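Updated 29/03/2024

# Taping up a table into squares: your questions

I've had so many messages since I put up the post about my sorting table that I'm answering them all in one go. If I've missed yours, leave it in the comments and I'll add it when I next sit down with a cup of tea.

### What do you use the squares for?

Buttons, mostly! I buy mixed tubs, and the last one from Ferreira in Grekport had some 3000 in it. I tip out a scoop at a time and push them into squares by colour, then by size if I've got the patience. I also use it for jigsaw pieces, seed packets and (once a year, under protest) my receipts.

### Why not just use bowls?

I did for ages, and I knocked them over for ages too. With squares on the table I can see everything at once, and I can slide a button from one to the next with a fingertip. Bowls come out at the end, when it's time to put things away.

### What sort of tape is it?

Blue painter's tape, the kind decorators use round window frames. I tried parcel tape first and spent an evening with a hairdryer getting the brown gunk off, so please don't do that. Washi tape is prettier but it didn't last a week with me.

### Do you measure it out?

Ha, no. I lay the long strip down the middle by eye, then the one going across, and fill in the sides with whatever's left on the roll. Lucía Cuesta, who runs the craft afternoons in Flenunville, does hers with a steel ruler and a pencil and it's a thing of beauty. Mine leans. The buttons don't seem to mind.
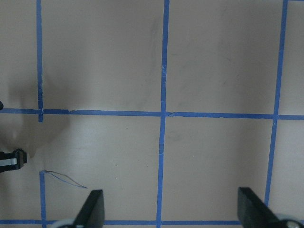
*My blue lines, wonky bits and all, with a gap low down on the left.*

### Do the strips have to join up?

Not for sorting, no. As long as your eye can carry the line on, a short strip does the job, and you save tape. Where two pieces meet I overlap them a little and press down hard with the back of a spoon. You'll get the odd crease -- if it's a big one, peel that bit back and lay it again, otherwise leave it be.

### How big should the squares be?

Big enough to get your whole hand in. That's the only rule I've got. My first go had 32 tiny ones and I couldn't pick anything up without sending its neighbours flying.

### Will it mark my table?

It hasn't pulled anything off mine, but mine's a plain smooth top that already had its share of scuffs and smudges, so I wasn't being precious. Try a small piece somewhere out of sight first. I wouldn't risk it on anything waxed or old, or on your mum's dining table. Joaquín Valdebenito wrote in to say he tapes a sheet of hardboard instead and stands it behind the sofa when he's done, and I'm a bit annoyed I didn't think of it.

### How do you get it off again?

Slowly, and pulling back low over itself instead of straight up. I do mine every eight weeks or so, when the edges start to go fluffy, then wipe the top with warm soapy water and let it dry properly before the next lot goes on.

### Where do the sorted buttons go?

Into jam jars for now. I've got my eye on a set of Clarari drawers but there's no room for them until I clear the wool -- and that's another page altogether.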